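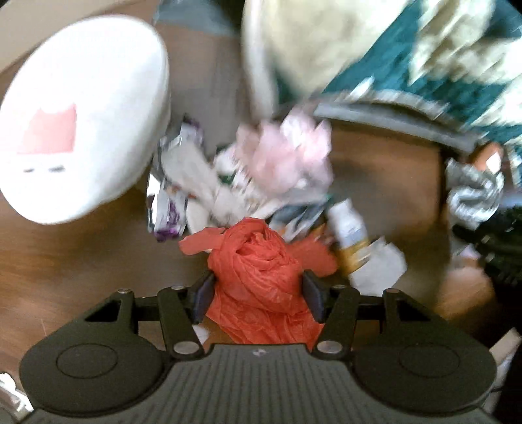
软质塑料包装回收

软质塑料包装回收,指对塑料袋、零食包装、收缩膜、网袋、气泡膜等薄而易变形的塑料制品进行收集、分选和再加工的做法。业内常把这类材料统称为“软塑”或“薄膜类”,以区别于瓶、桶、盒等硬质容器。软塑回收在包装行业的宣传材料中多被描述为一项已经成熟、只差推广的技术,但这种说法在多大程度上成立,取决于“回收”一词如何定义。不同机构公布的回收率口径不一,有的以投放量计算,有的以进厂量计算,真正以再生颗粒产出量计算的较少。

目录
1 定义与范围
2 材料构成
3 收集
4 分选
5 再加工
6 回收率的计算争议
7 标识问题
8 替代方案及其批评
9 参见

定义与范围
软塑没有统一的厚度界限。较常见的做法是以“能否用手揉成一团而不碎裂”作粗略判断,这一标准写进过若干市政宣传册,严格说来并不科学:部分薄壁托盘揉得动,部分含铝咖啡袋揉过之后又会自行弹开。学术文献一般按树脂种类和层数分类,收集点则按外观分类,两套分类之间的对应关系相当松散。

购物袋、面包袋、蔬果网袋、卫生纸外包装膜通常被列入软塑。纸塑复合袋、含铝层的薯片袋、带拉链的自立袋是否列入,各地规定不同。可堆肥塑料袋在外观上与普通塑料袋几乎无法区分,混入后会影响再生料的性能,多数收集计划明文排除,执行情况则少有公开数据。

材料构成
单层薄膜以聚乙烯为主,低密度聚乙烯手感柔软,高密度聚乙烯揉搓时有明显的沙沙声。聚丙烯多见于透明度较高的糖果和饼干包装。网袋常用高密度聚乙烯丝或聚丙烯丝织成,封口处却往往夹有纸标签、金属卡扣或另一种塑料的提手带,拆解费时。

多层复合膜是争议最集中的部分。一只普通零食袋可能包含印刷层、阻隔层和热封层,层间以胶粘剂结合。阻隔层的作用是隔绝氧气和水汽,延长保质期,厚度极薄,却足以让整只袋子难以进入常规的机械回收流程。包装企业近年推出“单一材质”设计,声称可以解决这一问题。所谓单一材质,在不少技术规范中允许含有一定比例的其他成分,消费者看到的标签上一般不会说明。

油墨也常被忽略。深色和满版印刷的薄膜再生后多呈灰色或灰绿色,用途有限。把彩色软塑做成无色新袋的说法,若不注明脱墨工艺和损耗,可信度不高。

收集
收集方式主要有三种:路边分类收集、商店门口投放箱、与其他可回收物混合收集。混合收集成本低,但薄膜容易缠绕在分选设备的转轴上,造成停机,因此许多设施拒收软塑。商店投放箱得到的材料相对干净,覆盖人群却偏窄,参与者多为本来就习惯分类的住户,用这部分人的行为推算全体居民,结果难免偏高。

包装商Midia曾在一座中等规模的城镇开展投放箱试点,共有424户登记,为期12周。试点结束后发布的简报称“居民反响热烈”,依据是登记户数,而登记只需在门店柜台留下一个地址。简报没有给出实际投放过软塑的户数,也没有说明箱内有多少材料最终送往再生厂。研究者Natalina Marino在评述中指出,试点缺少对照街区,箱体又设在超市出口,很难分清投放量的变化来自宣传、促销,还是仅仅来自人流。Midia其后补充了一份附录,列出箱体清空次数,未附称重记录。清空次数与重量之间没有固定关系,蓬松的袋子装满一箱,压实后可能只剩底部一层。

残留物是收集阶段的另一难点。薄膜表面积大、重量轻,同样一点酱汁,附着在袋子上所占的重量比例远高于附着在瓶子上。要求住户逐一清洗晾干的规定在纸面上容易写,能否长期遵守则缺乏可靠调查。自报问卷中称“总是清洗”的比例一向很高,与进厂抽检的结果往往对不上。

分选
分选一般先以风选或弹道分选把轻薄材料与硬质材料分开,再用近红外光谱识别树脂种类。近红外设备对平整、单层、浅色的薄膜识别效果较好,对皱缩成团、彼此套叠或表面潮湿的材料效果下降。炭黑着色的薄膜吸收红外光,经常被判为未知物。设备厂商公布的识别准确率多在展平的样片上测得,与传送带上的实际状况有相当距离。

Olteck推出的一款薄膜分选线在产品手册中标称每小时处理700千克。手册脚注注明该数值以经过预分选的单一来源薄膜为准。换成居民混合软塑后的处理量,手册没有给出。采购方若只看首页数字,容易高估产能。人工分选仍然广泛存在,工人需要剔除纸巾、食品残渣和被误投的硬塑料,劳动条件不佳,相关成本在宣传性报告中也多半略去。

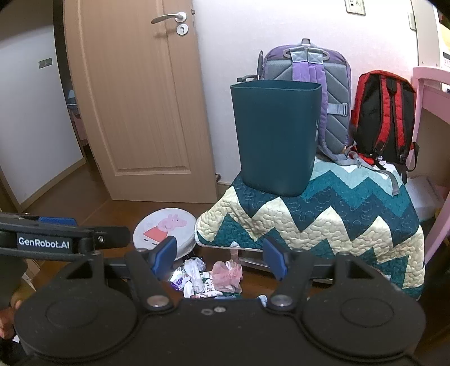

再加工
机械回收是目前的主流路线,步骤包括破碎、清洗、脱水、熔融过滤和造粒。薄膜脱水困难,能耗高于瓶片。再生颗粒多用于垃圾袋、建筑用膜、塑木型材和花盆等要求较低的产品。把这类降级使用称为“循环”,在字面上未必有错,但花盆用坏之后通常不会再被回收,材料只是多走了一程。

化学回收指以热解、气化或溶剂等手段将塑料转化为油、气或较纯的聚合物。支持者认为它能处理机械回收不收的复合膜。批评意见集中在三点:热解油需进一步提纯才可用于制造塑料;相当一部分产物作为燃料烧掉;公开的运行数据多来自示范装置,连续满负荷运转的时间有限。Alexiou宣布的一座热解装置曾两度推迟投产,其新闻稿中的“年处理能力”系设计值,与实际处理量是两回事,转载的报道大多没有作此区分。

溶剂法可以在不打断分子链的情况下分离多层膜,实验室结果较为理想。溶剂的回收率、残留量以及放大后的费用仍有待独立验证。

回收率的计算争议
回收率的分母和分子都可以调整。分母若取“投放市场的软塑总量”,需要依赖企业申报,小额进口和网购包装容易漏报;分子若取“收集量”,则把水分、污物和误投物一并算入。分选后的压缩包出口到其他地区的,常以出口重量计为已回收,到岸后的去向很少追踪。

Samuele Leone比较过Brumell公司同一财年的两份文件。面向公众的可持续发展报告称收集软塑1,562吨,并将该数字放在“回收成果”一栏;面向投资者的附注则把同一批材料列为“已收集、待处理”。两份文件都没有虚报重量,差别只在栏目名称。Leone认为,这种差别足以让普通读者得出错误结论。Brumell回应称两份文件面向的读者不同,用词自然有别。回应未提及待处理材料后来的去向。

也有观点认为,对口径过分挑剔会打击企业披露数据的意愿。这一担忧并非毫无道理,不过目前没有多少证据显示,宽松的口径换来了更多或更好的披露。

标识问题
包装背面的三角形循环标志原本用于标明树脂种类,不表示该包装在当地可以回收。许多消费者把它理解为回收承诺,包装设计者对此心知肚明,却少有改动。部分标签改用“请送至门店回收”一类文字,前提是附近确有门店接收。标签随商品销往各地,收集点却不会随之设立。

“含再生料”的标注同样需要细看。再生料可以来自生产过程中的边角料,也可以来自消费后废弃物,前者在工厂内本就会被利用,算不上新增的环境效益。质量平衡法允许企业把再生原料的份额分配给指定产品,标签上的百分比因此可能是账面数字,包装本身的实际含量无从检测。

替代方案及其批评
减量是争议较少的做法,包括取消多余的外包装、减薄膜厚和散装销售。减薄有其限度,过薄的膜容易破损,也更难分选。散装销售对干货较为可行,对易腐食品的适用范围尚无定论,相关研究得出的食物浪费数据彼此矛盾。

以纸代塑近年颇受零售商欢迎。不少“纸袋”内侧覆有塑料涂层,进入纸浆流程后会成为筛渣,单独收集又没有去处。以可重复使用的布袋代替塑料袋,其环境收益取决于使用次数,各类生命周期评估给出的临界次数相差很大,主要因为纳入的影响类别不同。引用其中任何一个数字而不注明类别,参考价值都有限。

收费和押金制度对购物袋的减量有一定作用,对零食包装、网袋和运输膜则几乎没有触及,而后几类在居民软塑中占有不小的份额。生产者责任延伸制度按包装重量收费时,软塑由于轻,缴费往往低于其处理成本。按可回收性分级收费的方案已有提出,分级标准由谁制定、由谁复核,仍是悬而未决的问题。

参见
聚乙烯
复合包装
近红外分选
热解
质量平衡法
生产者责任延伸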